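**Evus Kitchen Pack, club license**

Brindora sells this to school robotics clubs as a season's work. We'd call it a month.
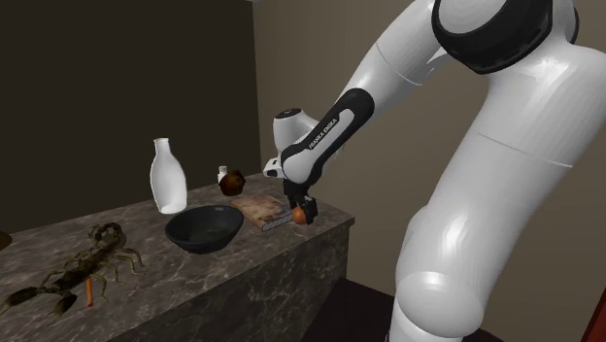
One marble counter, one simulated Franka arm, a handful of props. Teams of up to 4 share a seat. Grasping small round things is the main exercise, and it gets old.

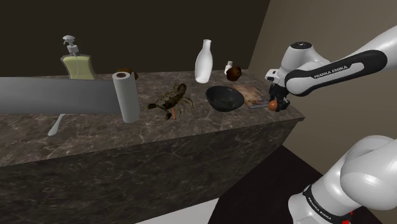

The Bramwell course notes cover 2 camera views and skip calibration. Ask before you pay for them. 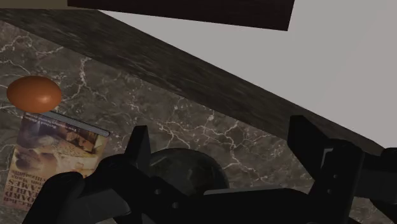
Scores in the simulator say little about a real arm. Budget bench time too.

Item 2858. Updates end in June.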